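Ticket 1901 – Catalog thumbnails turn gray after import
Product: Cullura Catalog
Customer site: Prothero Tile and Garden
Status: Resolved
Last updated: 9/30/26

Customer reports that product previews show as flat gray squares after the July price list was imported. Full-size pictures open normally when clicked. The problem affects the web store only. The in-store terminal shows the previews as it should.

First reply to customer: please clear the browser cache, sign out, sign back in and open the Planters page again. Customer did this on two computers and saw no change.

Checked the import log. The price list has 3000 rows and all of them were accepted. There are 77 warnings, all with the same text: "preview source not found, using default." The warnings match the item numbers the customer sent us.

Opened one of the affected items in the admin panel. The picture path in the database starts with a capital letter, but the folder on the server is all lowercase. The old server at Remau ignored the difference. The new one does not.

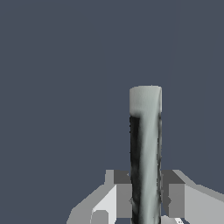
2 min read

Ran the path repair tool on a test copy first. It fixed the paths but left the old previews in place, so the gray squares stayed. The preview job only rebuilds a file if the source is newer than the preview, and the repair does not change the date on the source.

Workaround on the test copy:
Go to Admin, Media, Previews.
Select "Warnings only."
Check "Ignore file dates."
Set batch size to 100.
Click Rebuild and leave the tab open until the bar is full.

The test copy came back clean. Repeated the same steps on the live store after closing time. One item still failed – its file name had a space at the end. Renamed the file and rebuilt that preview by hand.

Customer asked if prices or stock counts were touched. They were not. The repair tool writes to the picture path field and nothing else.

Also asked: can the Monell export plugin be turned back on? Yes, but update it first. The older version writes paths with capital letters and will bring the problem back at the next import.

Customer confirmed that previews load on the store and on phones. Path check added to the request list for the import screen. Closing ticket.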